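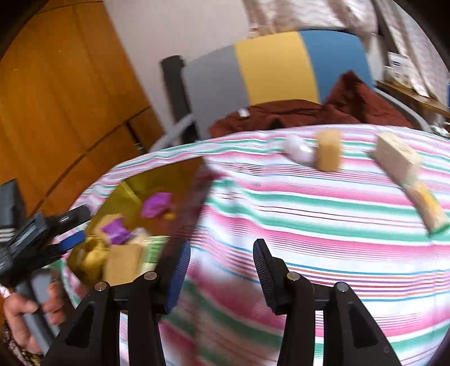
The Guest Box, and Other Things I Have Failed to Throw Away

Filed under: House, Regrets

I own a box. I suppose most people do. Mine has lived on top of the wardrobe since we moved to Pillport, and until June I'd have told you with complete confidence that it held "bathroom bits for guests". I'd pictured something out of a small and tasteful hotel: a soap, a folded flannel, perhaps a sprig of something.

Then a guest was due, and I got it down.

There was soap in it, I'll say that for my memory. There were also two sponges, a packet of unknown purpose, something wrapped in plastic, and a quantity of crumpled purple and yellow that had plainly been put in to keep the rest company. I tipped some of it out on to the stripy cover, which is pink and green and white with a bit of orange and was bought in the same spirit of optimism as the box. Everything you put down on it looks as if it's on holiday. I recommend it for sorting, as you can't stay cross for long on a background like that, though it does make it hard to find anything small.

The plan was to allow 20 minutes. I'd read that this is the correct length of time for a box. You set a timer, you make three piles, and when it goes off you have a clear shelf and a new attitude. When mine went off I had one pile and was reading the back of a packet.
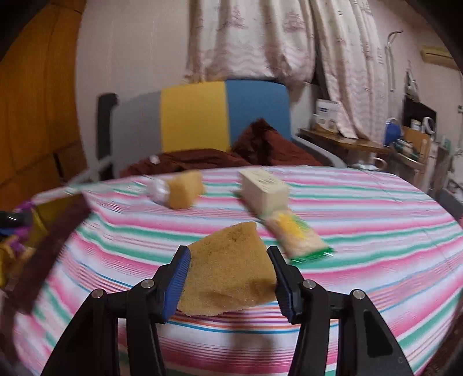 Hester Thoroddsen

Let me start with the sponges, seeing that they started it.

The bigger one is a wedge, more or less. It is the sort of wedge you get when someone has cut a cheese while talking to someone else. The smaller is closer to a rectangle and a good deal less interesting. Both are tan, or as the shop would have it, "natural", a word that used to be charged for separately. I'm fairly sure they came from Botwood's, the chemist on the front that closed the year after we arrived and had a basket of oddments by the till. I can never leave a basket by a till alone. It's how I also came to own a shoehorn.

I've no idea what a guest would do with a sponge. I've been a guest in a great many houses and have never once opened the bathroom cabinet and thought, at last, a stranger's sponge. Even so, I had clearly imagined somebody arriving off the late train, pale and travel-worn, in need of an exfoliating wedge. They've never come. Our actual guests want to know the wifi password and whether the boiler always does that.

My rule, written on the back of an envelope before I began, was that anything I couldn't picture a real person using would go. The sponges ought to have gone. I picked up the wedge, gave it a squeeze, thought "that would be good for the bath taps", and put it on the keep side. That's how the rule was broken on the first object, with 15 minutes still on the timer.

The soap

The soap is cream-coloured and has some faint lettering on it. It has stopped smelling of anything on purpose and now smells of the box, a blend of cardboard and other soap. I've been saving it. I couldn't tell you what for. There's a kind of soap that is always too nice for today, and if you keep it for long enough it becomes too old for visitors as well, and then it has to go in with the jumpers and pretend that was the idea from the beginning.

It has not gone in with the jumpers. It's by the basin as I write this, out and in service, and I feel as reckless as if I'd opened the good sherry before noon.

The packet

The packet has some green on it and some yellow, and I've spent more time on it than on anything else in the house this month. I know that I bought it. I have a distinct memory of standing in a queue and thinking that it was just the thing. Just the thing for what is where the memory stops.

I tried asking the household. The household looked at it, turned it over, turned it back and asked what was for supper. It has now moved to the kitchen windowsill, where I keep everything I intend to look into. It's next to a key that doesn't fit the shed and a leaflet about guttering.

The purple and the yellow

I can only put this under the heading of padding. At some point a present came into this house surrounded by a good deal of crumple, and I looked at the crumple and thought: that'll come in. I was brought up to think so. We ironed wrapping paper at home, and my mother had a drawer of string with a smaller drawer inside it for the shorter string.

So the purple went in the box, and the yellow went in after it, and between them they took up most of the room and made the whole affair look generous. It's a good trick. Two sponges and a soap in a bare box is a sad sight. Put some purple round them and you've got a hamper.

I did try to throw the stuff out. I got it as far as the landing. Then I remembered that there's a birthday coming, and the shops want silly money for a bag of crumple, and I turned round and came back. It's in the box again. I gave it a bit of a fluff.

What I'd bought to put it all in

I should own up to the organiser. In the spring I sent off for a Selik, a set of drawer dividers that slot together in what the leaflet calls "2,000 layouts". I've tried 41 of them, if you count the ones that fell over, and not one has a space the size of a sponge wedge. It divides a drawer beautifully into compartments for things I haven't got. If anyone has a large collection of identical lipsticks and lives within walking distance of the Pillport lifeboat station, do get in touch.

The box, meanwhile, has no compartments whatever. It's open at the top and yellowish inside — olive, if I were selling it — and you can get anything you like into it provided you don't mind finding it again by feel. I've come round to it. It doesn't ask you to decide what things are.

Where we got to

One soap in use. One packet under review. The small sponge went under the kitchen sink, where I'm told it has already done something heroic to the hob. The wedge stayed in the box with the purple, the yellow and the plastic-wrapped thing, which I've decided not to unwrap until I'm feeling stronger.

The box is back on the wardrobe. It's lighter by a soap and a small sponge, and I wrote GUESTS on a label in capital letters and stuck it to the side, and then realised I'd put it on the side that faces the wall.

The guest, by the way, brought her own soap, and left it behind. It's a very nice one, with a ribbon round it. I thought I might save it.

Posted in House | Older: The Shed Key Question | Newer: Guttering, Part One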